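**Housekeeping Operations, Unit 2: Surface Care and Glare**
Course handout, revised 19th February

Students should read this handout before the practical session. It covers the care of smooth, pale surfaces in dining and meeting areas, and it replaces the sheet issued in January.

## Why light matters

A pale surface gives back most of the light that reaches it. If the surface is also glossy, part of that light returns in one direction, as a bright spot or streak. Such a streak can hide smears when viewed from one side and show them clearly from the other. An inspection made from a single standing position is therefore incomplete. The inspector should view each table from at least two sides and should bend once to look along the surface at a low angle.

Matte surfaces scatter light more evenly. Grease on them tends to appear as a darker or shinier patch, and rubbing one spot too hard may polish it permanently. Abrasive pads are not permitted on either finish. 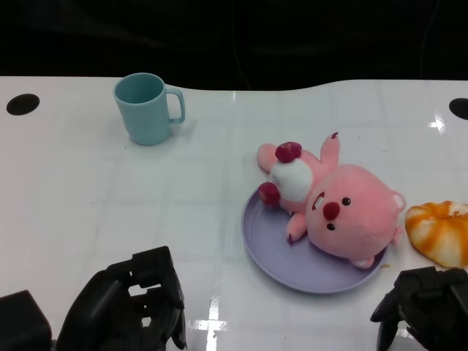 *Figure 1. Overhead lights reflected in a glossy white tabletop, with a light blue mug and a lavender plate.*

## Standard procedure

1. Clear all tableware to the side station.
2. Remove crumbs with a dry cloth, working toward the body.
3. Apply diluted neutral cleaner to the cloth – never directly to the table.
4. Wipe in straight, overlapping passes. Seams and cable openings are wiped last, with a folded edge of the cloth.
5. Dry with a second, clean cloth.
6. Inspect as described above.

Cloths are color coded by area, and the code is posted in the supply room. A cloth that has touched the floor goes to the laundry at once.

## Case for discussion

The Tveit conference center has 34 meeting tables, of which 16 have a gloss finish. Guests complained of streaks, although the evening supervisor, Nele Grube, had passed every table. Her inspections were made after dark under the ceiling lights, while guests arrived in full daylight. Consider what change to the inspection schedule you would recommend, and who should be told of it.

Written answers should not exceed one page. They are to be handed to Jonatan Bakke before the practical session. Late work is accepted only with prior written permission – requests made on the day will be declined.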